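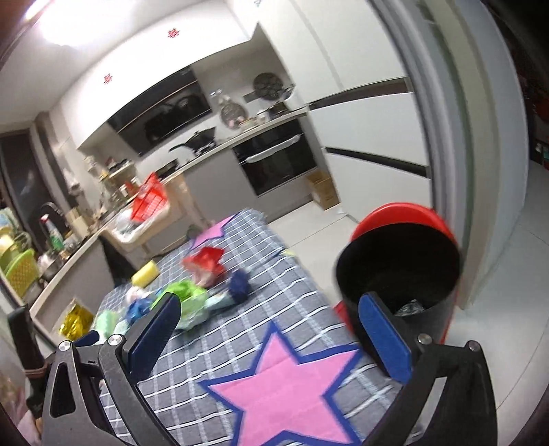
Grey checked tablecloth with a pink and blue star print

Flolleo is a live music venue and record label in Istmont, in the Zoltosside district. It was set up by the promoter Jayanthi Namboodiri and the sound engineer Vidar Eide in a former printing works, and has a licensed capacity of 502, mostly standing.

Building

The main room is rectangular, with a low stage on the short north wall. Eide fitted absorbent panels to the rear wall and moved the mixing position off the centre line, where low notes had built up. A balcony with 36 seats was added later. The café on the ground floor has a separate entrance and is open on days without concerts.

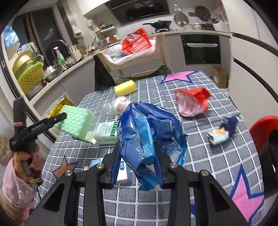

Table with drink cartons, a paper cup and a blue plastic bag

Programme

Concerts are given on five nights a week outside June, when the room is closed for maintenance. Early bookings were mainly folk and small-group jazz. Amplified rock was restricted under the first licence to two nights a month; the limit was lifted after the roof was insulated.

Label

The label, also called Flolleo, has issued seven albums, all recorded in the main room. The first was a set by the string trio Hegde. The latest, a compilation, was released on December 28, 2022.

See also

Music of Istmont
Hegde (trio)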